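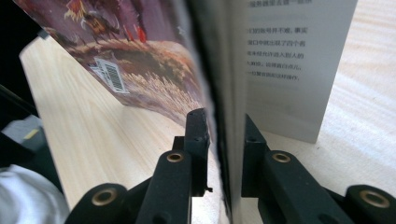 # The second life of a paperback

When I moved to Minstead, I brought two suitcases and one box. The box was the heavier one. It was full of books, and most of them were books I had already read, so my family could not understand why I paid to send them. I could not explain it well either. I only knew that a room without books standing somewhere felt to me like a hotel.

Today I own 646 of them. I know the number because this spring I took every one off the shelf, wiped it, opened it and wrote it down in a notebook. It was slow work and I recommend it to anybody who thinks they know what they have. I found two copies of the same cookbook and a train ticket from my student years.

I also found that many of my books were in worse condition than I believed. A book on a shelf shows only its spine, and the spine can look healthy for a long time. You must stand the book on a table and let the covers open a little by themselves. A tight binding makes a narrow V. A tired one falls wide, and then you see the gutter, the place where the page bends in toward the spine, and there the trouble usually begins.

## Stickers, and what they leave

Half of my shelf is in Chinese, and a good part of it came used. Used books come with stickers. A small white barcode sits on top of a painted cover, on golden grass and some figures in deep red and orange, and the painter surely did not plan for it. For years I removed every sticker on the same evening the book arrived. I used my fingernail, and I was proud of my fingernail.

Then I ruined a cover. The sticker came off and took a strip of the sky with it. Since that day I leave most of them where they are. If one must go, I warm it with a hair dryer on the low setting, wait a little, and pull it back flat over itself, very slowly. On matte covers I do not try at all.

The repair shop Tavares, where I take the serious cases, has the same opinion. They charge by the hour and they prefer that you have not tried anything first - tape above all. Their shelf of waiting books is long, and in May I left two novels there that are still in line.

## Standing or lying

There is an old quarrel among people who keep books. Should they stand or lie? My answer is that most paperbacks can stand, if they have neighbors. A book alone on a shelf leans, and a leaning book slowly becomes a crooked book. Large and heavy volumes I lay flat, never more than a few in one pile.

My shelves are from Miltulus, a small furniture maker, in pale wood without doors. They are 80 inches high, and the top row I can reach only with a chair. I put the dictionaries there, which was a mistake, and I have not corrected it yet.

For cleaning I use a soft brush, the kind sold for painting window frames. Hold the book closed and firmly, brush from the spine outward, and only then open it. If you open it first, the dust goes down between the pages and stays.

## Reading them again

The notebook has one more column, which I added in the middle of the work. In it I put a mark if I wanted to read the book again. I expected few marks. But when you open a book only to check its binding, your eye falls on some line, a short one with much white paper under it, and you would like to know what came before. Several evenings I cleaned three books and read forty pages.

So the pile beside my bed has grown, and the shelf has gaps where the neighbors are starting to lean. I have put a folded sweater in the biggest gap for now.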